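Lorkis 30 Nonstick Frying Pan 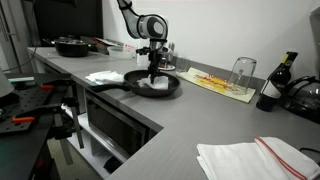 Black frying pan with long handle, shown on a grey worktop with a paper towel inside.

Product code: 3380
Range: Lorkis Everyday
Availability: In stock

The Lorkis 30 is the largest open pan in the Everyday range. It measures 30 cm across the rim and 48 cm from the far edge of the pan to the end of the handle. The body is pressed aluminium with a three-layer nonstick coating inside and a matt black finish outside. A steel disc is bonded to the base so that the pan can be used on induction as well as gas, ceramic and solid plate hobs.

It is a good size for a household of four. Two large fish fillets will lie flat in it, and it will take a full pack of sausages without crowding. If you mostly cook for one or two, look at the smaller pans in the same range, which weigh less and heat up faster on a small ring.

What you get

One frying pan with the handle already fitted
One felt pan protector for stacking
Care leaflet

The lid is sold separately. The Lorkis glass lid in the 30 cm size fits this pan and the Lorkis sauté pan of the same diameter. Lids from the older Herine range do not fit. The rim was a different shape.

Specification

Diameter at rim: 30 cm
Overall length including handle: 48 cm
Body: pressed aluminium
Base: bonded steel disc
Coating: three-layer nonstick
Handle: black phenolic, fixed with two rivets
Hob types: gas, electric, ceramic, halogen, induction
Oven safe: up to 200°C
Dishwasher: hand washing recommended
Metal utensils: no

Before first use

Take off the card sleeve and any stickers. Wash the pan in warm water with a little washing-up liquid, rinse it and dry it. Put half a teaspoon of sunflower or rapeseed oil in the pan and wipe it over the whole inside surface with kitchen paper. Warm the pan on a low heat for one minute, let it cool and wipe away what is left. This only has to be done once, although you can repeat it every few months if food starts to catch.

Cooking

Use a low to medium heat for most things. Aluminium spreads heat quickly and the pan does not need a high setting to brown meat. On induction, start on a middle setting and turn it up slowly. The boost function on some hobs will overheat an empty pan in well under a minute, and damage caused in this way is not covered by the guarantee.

Match the ring to the base as closely as you can. On gas, the flame should stay under the pan and not come up the sides, where it will discolour the finish and make the handle hot. On a small ring the outer part of the pan will be cooler than the middle. You may find that useful when keeping pancakes warm, but it is less welcome with steak.

Spray oils leave a sticky film on nonstick coatings that is very hard to remove. Use ordinary oil or butter and wipe it round.

Wooden, silicone and nylon utensils are all suitable. Do not cut food in the pan.

In the oven

The pan and handle can go in the oven at up to 200°C for no more than an hour. Check the inside length of your oven first, as the handle does not detach. Always use oven gloves when taking it out. Do not put the pan under a grill.

Cleaning

Let the pan cool before it goes anywhere near water. Putting a hot pan under a cold tap can warp the base, and a warped pan will rock on a flat hob.

For light use, such as eggs or pancakes, wiping out the fat with a paper towel and washing with a soft sponge is enough. Throw greasy paper in the bin and don't pour fat down the sink. For stuck food, fill the pan with warm soapy water and leave it for twenty minutes. Most things will then lift off with a nylon brush. Do not use wire wool, scouring powder or oven cleaner.

A dishwasher will not ruin the pan the first time, but the tablets are harsh and will dull both the coating and the outside finish over time.

Brown marks on the inside are usually burnt oil. Simmer a mixture of water and two tablespoons of bicarbonate of soda in the pan for five minutes, cool, rinse and wipe. Oil the pan again afterwards as described above.

Storage

Hang the pan by the hole in the handle, or stack it with the felt protector between it and the next pan. A folded tea towel will do the same job if the protector gets lost. Replacement protectors are sold in packs of two.

Handle

The handle is riveted and should not move. If it becomes loose, stop using the pan and contact us. Please don't try to tighten the rivets at home. We do not supply handles as spare parts for this model.

Guarantee

The Lorkis 30 is guaranteed for five years against faults in the body, base and handle, and for two years against peeling or blistering of the coating in normal home use. Scratches, overheating, discolouration and damage from metal utensils are not covered. The guarantee does not apply to pans used in cafés, canteens or other businesses. For those we suggest the Leltent catering range, which has an uncoated steel body and a longer handle.

Keep your receipt or order email. You will need it, with a photograph of the fault, to make a claim.

Delivery and returns

Orders placed before 2 pm are packed the same day. Delivery takes two to four working days on the mainland and up to a week elsewhere. Unused pans can be returned within 30 days in their original sleeve. We can't take back a pan that has been cooked with unless it is faulty.

Common queries

Can I use it on a camping stove?
Yes, if the stove has a wide, steady support. The pan is too big for most single-burner folding stoves and could tip when full.

Is the base completely flat?
It is very slightly hollow when cold and flattens as it warms. Oil may run to the edge for the first minute or so.

Does it have pouring lips?
No. The rim is plain all the way round so that the glass lid sits properly.

Is this the same pan as the El Ouafi 30?
The body is the same size. The El Ouafi has a steel handle and can be used in a hotter oven, but the handle gets hot on the hob and you will need a cloth to hold it.

Customers also look at

Lorkis glass lid, 30 cm
Lorkis felt pan protectors, pack of two
Lorkis nylon fish slice
El Ouafi 30 frying pan, steel handle

The Lorkis Everyday sauté pan is out of stock and is expected back in October.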